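Scratches and dull spots on white table top, how to clean?

Ilgın Demirtaş
Posted in Home and Furniture, December

Hello everyone. I bought a used white table for our apartment and the top has gray marks which do not go away with dish soap. It is matte, not shiny. The seller told me only "use a wet cloth". I am afraid to make shiny spots on it if I rub too strong. What do you use? The table is 6 years old.

Tarmo Raudsepp
1,636 points

Please do not use scouring powder. I made this mistake with my desk and now one corner shines like a plate. I would go in this order:

Warm water with a little dish soap, leave the cloth on the mark for 8 minutes, then wipe.
If the mark stays, baking soda mixed with water to a soft paste. Rub with fingers, very light, and rinse two times.
For pen or marker, alcohol on cotton — first try it under the table, where it does not matter.

Mine is also white and matte, with a small ball held in a gripper in the first and resting on it in the second: 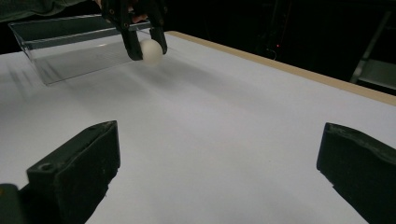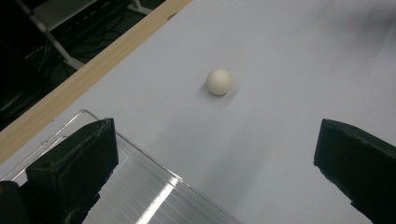 Dry it at the end with an old T-shirt, because water that dries alone leaves rings. I do the whole top one time per month and it takes me less than an hour. If the gray marks are from metal, for example from a pot, the paste will need two or three tries.

Nouhaila Gaber
60 points

Melamine sponge. Works for me, but press softly.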